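Foley Repair Library Marks Its First Year
14 December 2025

The Foley Repair Library, which lends tools and spare parts to residents of Drudow, opened its doors in August of last year. Its director spoke with this newsletter about the results so far.

"We began with 34 members and now have 188," the director said. "Most of them come in for one small part that the stores no longer carry."

Members pay a yearly fee of four dollars and may keep an item for two weeks. Late returns remain a concern, the director said, and the library plans to send reminders by mail — a service it could not afford before the Rurine grant.

Asked about small hardware, the director said that gears and nuts are now sorted by size. "People used to bring back the wrong one," the director said.
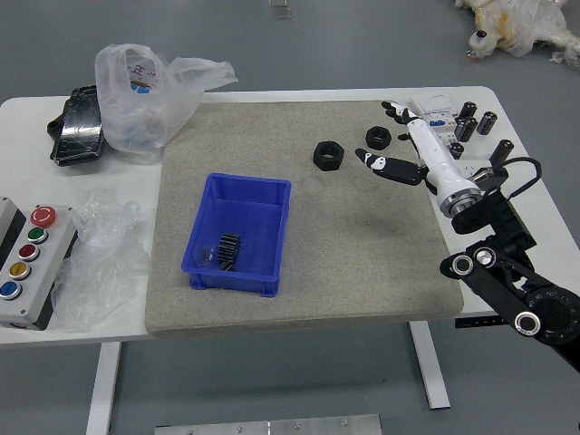

A gear in a blue bin, with two black nuts on the mat.

A second branch, in Nulow, is under review.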